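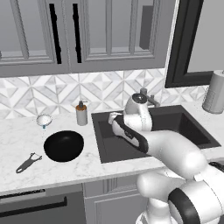 Section 4 covers the installation of the Skaltosell under-sink water filter in a residential kitchen. The work requires one person, an adjustable wrench, a Phillips screwdriver, a bucket and a towel. The filter head is fixed to the inside wall of the sink cabinet, and its position depends on how the sink is mounted. With an undermount basin, such as the dark gray one shown here, the bowl hangs below the countertop and takes up part of the upper cabinet wall. Mark the height of the bowl on the inside of the cabinet before choosing a location for the bracket.

Installers replacing the earlier model, part no. 3058, should remove the old bracket completely. The screw holes do not match those of the current model, part no. 3458.

**4.1 Before you begin**

1. Read this section through to the end.
2. Confirm that the unit will be connected to the cold water supply only.
3. Check the supply pressure with a gauge at an outdoor spigot or laundry tap. The reading should be at least 40 psi with no other water running in the house.
4. Clear the cabinet and wipe the inside walls dry.
5. Unpack the box and compare the contents with the parts card. The two short hoses are identical. The long hose goes to the faucet.

**CAUTION:** Do not connect the filter to a hot water line. Hot water will damage the cartridge and may cause the housing to leak.

**4.2 Mounting the bracket**

1. Hold the bracket against the cabinet wall with the arrow pointing up.
2. Leave enough clearance beneath the housing to lower the cartridge straight down. The paper template in the box includes this clearance.
3. Mark the two screw positions with a pencil.
4. Drill pilot holes. Do not drill through the outer face of the cabinet.
5. Drive both screws until the bracket no longer moves - hand tools are sufficient, and a power driver may strip the holes.
6. Hang the filter head on the bracket and press until it clicks.

**Note:** In cabinets with a pull-out waste bin, open and close the bin once with the housing in place before connecting any hoses.

**4.3 Connecting the water lines**

1. Close the cold water shutoff valve under the sink.
2. Open the faucet and let the line drain. Leave the faucet open.
3. Place the bucket under the valve and disconnect the faucet supply line.
4. Thread the Doketier tee adapter onto the valve by hand, then tighten it one quarter turn with the wrench.
5. Connect a short hose from the adapter to the port marked IN.
6. Connect the long hose from the port marked OUT to the faucet line.
7. Fit the second short hose only if an ice maker is to be supplied. Otherwise, keep the cap on the side port.
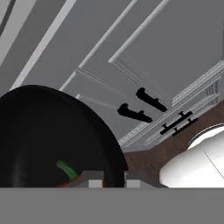 Hoses should hang in a loose curve. A hose that is bent sharply will restrict the flow and may crack over time. If a hose is too short, order the longer version from Drultgate and do not join two hoses together.

**CAUTION:** Thread seal tape is not to be used on any fitting that has a rubber washer.

**4.4 Flushing and leak check**

1. Insert the cartridge and turn it to the right until it stops.
2. Open the shutoff valve slowly, over several seconds.
3. Let the water run for ten minutes. Gray or cloudy water at this stage is normal carbon dust and should not be used for drinking or cooking.
4. Close the faucet and dry every fitting with the towel.
5. Wait 30 minutes, then press a dry paper tissue against each fitting. If the tissue is damp, close the valve, loosen the fitting, check the washer and tighten again.
6. Repeat the tissue check the next morning.

**4.5 Cartridge life**

The cartridge is rated for 800 gallons or six months of use, whichever comes first. Write the month of installation on the label supplied and attach it to the housing. Reduced flow before that time usually indicates sediment in the supply - see Section 6.

Questions about this section may be sent in writing to Kyriaki Christodoulou, Technical Publications, Drultgate. Please include the part number printed on the filter head.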